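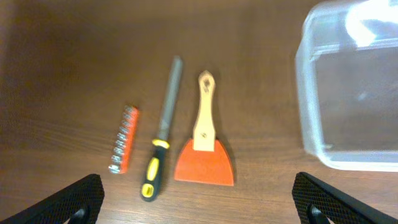

How often should a hand file be cleaned? After every job, with a file card brushed along the line of the teeth.

The bench supervisor at the Pritside tool library gives that answer to every new borrower. The library lends 709 items from a former print shop in Semlow, and the small hand tools go out most.

"Files come back clogged with aluminum," the supervisor said. "Chalk the face first and the chips let go. Oil holds them in."

Scrapers get a different check. The edge is laid on a flat steel block and held up to a lamp. Light under the middle means the blade is bent or worn hollow, and it goes to the grinder at 20 degrees. Wooden handles are sanded with 100 grit in February and wiped with linseed oil.

Screwdriver bits are stored in strip holders so that a missing one leaves a gap. "A rounded bit ruins the screw, and then you need an extractor," the supervisor said. "We throw them out. They cost less than the screw hole."

Returned tools are laid out side by side on a table, never stacked, and signed back in after inspection. The Tranetti branch tried a drop box for returns and gave it up after 2 months.

"File teeth are hard and they chip," the supervisor said. "Put three files in a box and they cut each other."

Late returns go to the Thygesen counter.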